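## 3.2 Hanging Height and Viewing Time

Wall art in waiting areas is usually hung by eye, and published advice on height differs from one handbook to the next.
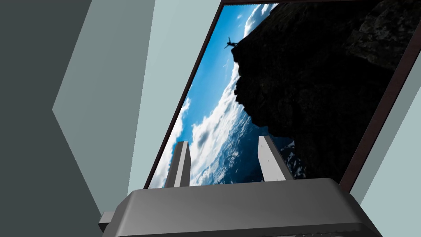

We therefore treated height as the main variable and held lighting and wall color fixed. Sessions were run at 4 sites operated by Drevov and Pelletti, with 300 adult visitors in total. Each visitor sat for 15 minutes before being called. Illuminance at the wall was set to 950 lux and checked before each session.

Landscape prints were used at all sites. Portraits were left out of the main set; a pilot in February had shown that faces draw longer looks at any height, which would have masked the effect of interest.

**Figure 1.** A framed landscape print with blue sky, white clouds, and a dark rocky cliff.

Viewing time was taken as the sum of all looks longer than one second. Shorter looks were dropped — most fell while the visitor was sitting down or standing up. Seat position was entered as a random factor, and site as a fixed one. The Barrios scale was given on paper at the end of each session to record comfort, and its items were scored without weighting. Visitors who left their seats early were kept in the comfort analysis but removed from the viewing time model. Results for the Ronalero seating layout are reported separately in Section 3.4.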